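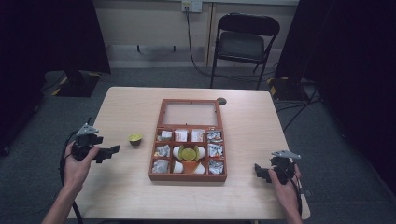 Darncombe is a community darkroom and photography school for people who love film, or think they might. We have two wet darkrooms, a small studio, a finishing room and a long drying rack that is nearly always full! Most of our students arrive with an old camera from a relative's closet and a roll they aren't sure how to load, and that's a great place to start. We teach still life first, in the plainest way we can, and everyday things make the best subjects. A reddish-brown wooden box divided into compartments, with crinkled silver packets in some of the cells and two small white cups either side of a yellow-green disc, will teach you more about highlights and shadow than a whole evening of slides. Foil is wonderful for this. Meter it wrong and you'll know as soon as the negative is dry.

How we started

We opened with 3 enlargers, one sink and a waiting list. The building was a print shop before us, so the floors were already stained and the plumbing was already good. Since then 109 people have finished our beginner course, and plenty of them still come in on open nights to print, swap paper and argue about developer (we have strong feelings about developer).

What we teach

Our beginner course, Udar, runs for 7 weeks and takes you from loading a reel in the dark to a finished, mounted print. Rondonuwu is the next step up and covers large format: view camera movements, sheet film, contact printing and a good deal of time under a dark cloth. Each October we also run Wimoreo, a weekend of alternative processes with cyanotype, salt prints and whatever else we've been playing with over the summer.
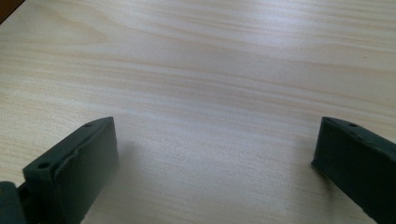

We love window light, and our still life classes use it whenever the weather lets us. There's no rush in those sessions. You set up, you look, you move the tripod a few inches, you look again. Sometimes we ask people to leave the objects out and spend a whole roll on a surface. Pale wood is a favorite, with the long grain lines running across and opening into broad arcs, and a soft sheen in the middle where the tones wash out a little. Holding detail in that bright patch while keeping the honey-brown streaks separate is real Zone System practice, and it makes a lovely print too.

Come and see us

Open nights are free to watch and cheap to join. Chemistry is included, paper is extra, and we have loaner cameras in 35mm and medium format. Wear something you don't mind getting fixer on. If you'd like to try a print before signing up for anything, our next open house is on 29th May, and the safelights will be on all afternoon.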